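I stayed up until one in the morning again with the news from the city council. The deputy mayor for housing has resigned, the third person from that office since June. In his letter he writes that he wants to spend more time on his teaching. I read the letter two times and the word "Zusgate" is not in it.

For my own memory I write down how it goes. The city paid a company named Rollden to inspect rental buildings. Rollden gave the work to Welberg, and Welberg belongs to the brother-in-law of the man who signed the contract. They reported 980 inspections. The newspaper went to 100 of those addresses and at 37 of them no inspector had ever come. One address was a parking lot.

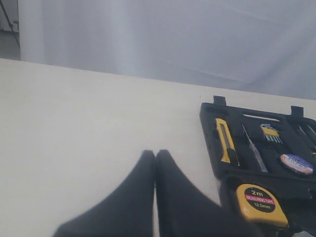
Saron Jemal called me at lunch and we argued a little. She believes he is a small fish and they push him out so that the people above him can stay dry. I said a small fish can also read a contract. She laughed, but then she said I am too hard on people, and maybe she is right. In my first country an official did not resign for such a thing, he got promoted. So a part of me is almost pleased to see a letter at all.

What makes me angry is Eyvindsson, the council president. He was asked if he knew, and he answered that he "had no memory of being told." I know this sentence. I think all politicians receive it on their first day together with the key.

Natnael Gidey wants to bring 500 signatures for an open hearing. I signed and took two empty sheets for my building. The woman on the fourth floor will sign for sure, her heating was "inspected" too. I must ask her before she leaves for her sister's.

Also I have to pay the water bill.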